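Ticket 36: right-hand gripper pose drops out during cloth tasks
Project: Rivotia student project, folding group
Opened by: Kenza Alaoui
Assigned to: Nahom Demissie
Priority: medium
Status: open, workaround in use

Problem
The right gripper's pose jumps or freezes for a moment when the wrist is turned inwards over the table. The left one is fine. I get it on the black garment with the drawstring, mostly at the first lift. Out of 11 takes, 2 were usable from start to finish.

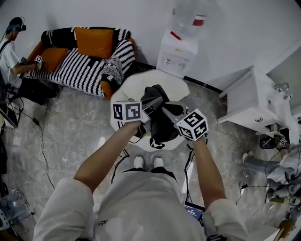
Garment lift on the round table, both grippers on the cloth.

Nahom, 14:10
Look at how the right cube is tilted. Please do the same lift with the wrist kept flatter and send me the log. Don't change anything else yet.

Kenza, 14:45
Done. Fewer jumps, but still there. Swapped the left and right cables as well (sorry, I know you said not to). The fault stayed on the right.

Nahom, 15:05
Then I don't think it is the cable. Gaps in the log are almost 200 ms each and they line up with the turn. Could be the cube faces going too oblique, could be the cube sitting slightly loose on its mount. Check the screws. Also check that the marker board is still where we left it when we calibrated.

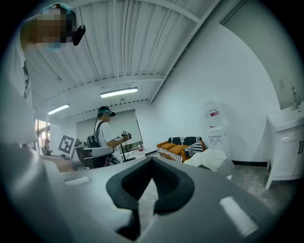 View from a gripper towards the window side, marker board left of the office chair.

Lærke Hjaltested, 15:30
I may have knocked the board when I moved the chair. It was square to the wall at calibration and now it's at a bit of an angle. Haven't touched it since.

Nahom, 15:40
Leave it. Recalibrate with the board as it stands, then tape the feet of the stand. Keep the old calibration file, add "old" to the name.

Kenza, 16:20
Recalibrated. One screw under the right cube took half a turn. Three lifts without a jump, one with. Keeping the wrist flat for now. Lahcen has the spare cube and will bring it to the next session, so please keep this open.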